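OK so I finally did the thing I've been threatening to do since August and moved all my dry goods out of their bags. Thread, because I have opinions now.

It started with pantry moths. If you've had them you know. If you haven't, go check your flour right now, I'll wait.

I threw out everything open. Oats, rice, the fancy Baltano polenta I'd been saving for company. That one hurt!

Then I went down to Huerta (the restaurant supply place, they let anybody in) and stood in the container aisle for way too long.

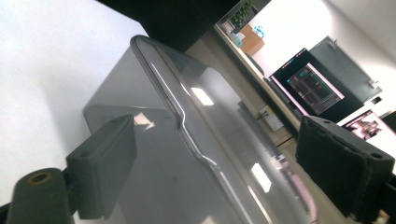
smoky gray plastic, my one true weakness

Clear bins look great in the store, but then you can see every crumb. Tinted is more forgiving - you still get an idea of what's inside and it doesn't look like a science fair.

The Skuver ones with the clamp lids were 995 for the full set. NINE HUNDRED NINETY-FIVE. For boxes. I laughed out loud next to a very serious man buying ladles.

The Bralov set was 229 and I got it down to my price range by skipping the cereal towers. We don't eat cereal, we eat toast over the sink like adults.

Moth stuff I learned: freeze new flour for a few days before it goes on the shelf. Wipe the shelf corners and the little peg holes too. Bay leaves did nothing for me but my kitchen smelled like soup.

Also label the BOTTOM with the date you filled it. Lids get swapped. Mine were all wrong in 2 weeks.

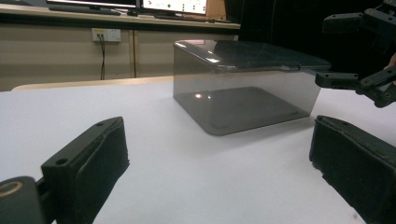 Filed under: Kitchen, Small Victories

Anyway the whole pantry took up to 90 minutes per shelf, mostly me reading expiration dates out loud in horror. I had cumin older than my car.

Next up is the spice drawer. Send me your label maker recs please, and if you've beaten moths for good, tell me how long before you stopped checking the ceiling every night.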